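Thread time! Day one of gathering demos for Zuko, our little folding model – 108 recorded before my arms gave up.

Target was 80, so I'm pretty chuffed. Chucked out 2 where I'd forgotten to hit record properly (classic me).

We started back in February with tea towels and the thing learnt them way too well. Gave it anything fluffy and it went to pieces. So now it's all fluffy, all the time!

Favourite trick so far: pinch near the hem, lift slow, let the weight sort out the rest. Go fast and you've taught it to fling laundry.

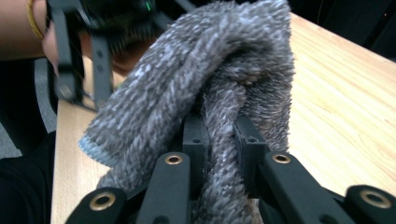

Also changing the starting crumple every go, otherwise it just memorises my habits – and my habits are not great, ask anyone at Noncombe.

Another 60 tomorrow, different colours this time. If you've got old bath towels going spare, message me!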